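3/19/19, Adard loaner kit, second day with it

Levente asked me to keep notes while we have the Adard hand-held gripper kit on trial, so I'm putting everything in here and he can pull out what he needs for the buying decision. Quote on the table is $1,925 for the pair with the charging dock, calibration card and a year of software updates. Extra finger pads are $28 a set. I still want to know if that's one hand or both, the price sheet can be read either way. (Levente, can you ask when you call them?)

Setup went a lot faster than with the Bendach kit! I had both hands paired and calibrated before my coffee was gone. The Bendach took most of a morning and two phone calls, and it still forgot its zero point whenever it went to sleep. These hold zero so far. The dock is a bit fussy – you have to push the left one down until it clicks or it just sits there not charging, which I found out this morning.

We're doing clothes on a bed this week, two-handed. Towels and T-shirts went fine yesterday so I moved on to denim and trim, the stuff Sihan warned me about. Thick fabric next to something full of holes is a mean combination. My worry is a fingertip catching in an opening and dragging the whole piece along with it, so I'm going slow and coming in flat from the side with one hand.

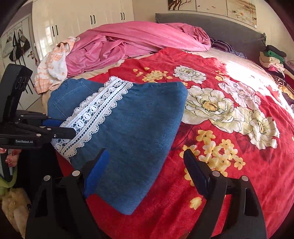

Denim with the crocheted lace band, one gripper on the lace from the left, the other down by the bottom of the piece.

Things I like: the long flat fingers, the pads (grippy without being sticky), and the handle, which fits a small hand way better than the Bendach did. Things I don't: the weight. After a long session my wrists know about it. Each unit is 212 grams over what the Bendach one weighs on our bench scale, and I'd love a strap or a counterweight or something.

Software is okay. Yesterday's export gave me 68 clips and the names are all timestamps, so I had to open them to find which was which. Sihan has a renaming script from the Fletstead job that might work with a little fixing. Sihan, if you read this, where does it live? I looked in the shared folder and only found the old one.

Still to do: socks, the fitted sheet (ugh), and a repeat of the T-shirts with the spare pads on. I also want Levente to try a session, his hands are a lot bigger than mine and I can't judge the trigger reach for him. Loaner goes back Friday, and the dock has to be in the box too.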